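Closico takes on the nation's umbrellas, starting with the ones on the floor

ULTTON, March 8, 2021 - Closico, the Ultton home storage firm, today announces Bickerstaff, a wall-and-tub system for the small things that gather near a door and stay there. It goes on sale in June at £48 for the full set, or £29 for those who only want the tub and feel they can manage the rest by willpower.

The range was prompted by a customer survey in which 328 households were asked what was lying on their hall floor at that moment. Compact umbrellas came top, with 61 per cent of homes admitting to at least one. Shoes were left out of the question on the grounds that everybody already knows about shoes.

"People buy an umbrella because it's raining and they've left the last one at home," said Hayley Stockdale, who runs product development at Closico. "Then they get back and put it down next to the last one. We have tried asking them to stop. A tub seemed kinder."

The tub is a plain rectangle with a wide rim, low enough to drop things into without bending far and without a lid to lose. Closico's first designs had dividers. Testers put one umbrella in each section and the remainder on the carpet, so the dividers went.

Notebooks, rulers and the book somebody is halfway through go up on the wall, in a white wire organiser with three tiers. A black mesh basket hangs separately and takes longer items laid across the top.

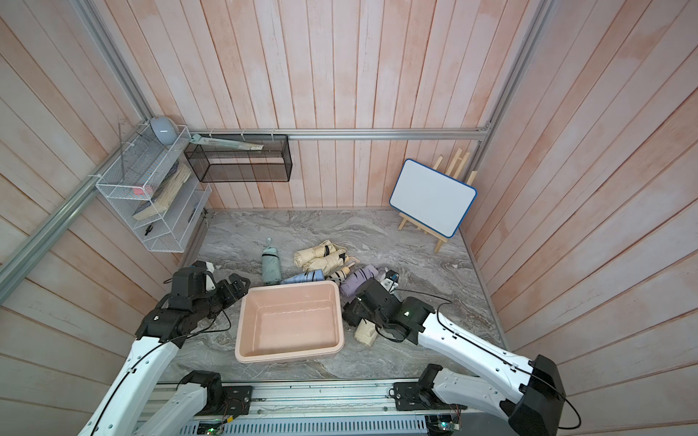
What comes in the set

Each Bickerstaff set contains one tub, one three-tier organiser, one mesh basket and a bag of cable ties. The cable ties are there for customers who rent and would like their deposit back. Fixings for masonry and timber walls are sold separately, as is the small whiteboard easel, which Closico recommends for reminders such as "umbrella".

The tub comes in pale pink. Stone and navy were considered, and a long meeting was held about sage.

"Pink shows up against a grey floor, and you do need to be able to find it," said Joanne Dunmore, Closico's head of retail. "We had an earlier one in charcoal. It was very tasteful and I fell over it twice."

Availability

Bickerstaff will be sold through the Closico website and at the Vulix homeware shop in Ultton from June. Shops wishing to stock the range can ask for a trade pack, which includes a display tub. Umbrellas are not supplied, and Closico believes most customers will have enough.

ENDS

Notes to editors

Closico designs and sells storage for hallways, box rooms and the cupboard under the stairs. Samples are available to press on request and should be returned in the tub. Press enquiries: Joanne Dunmore, Closico, Ultton.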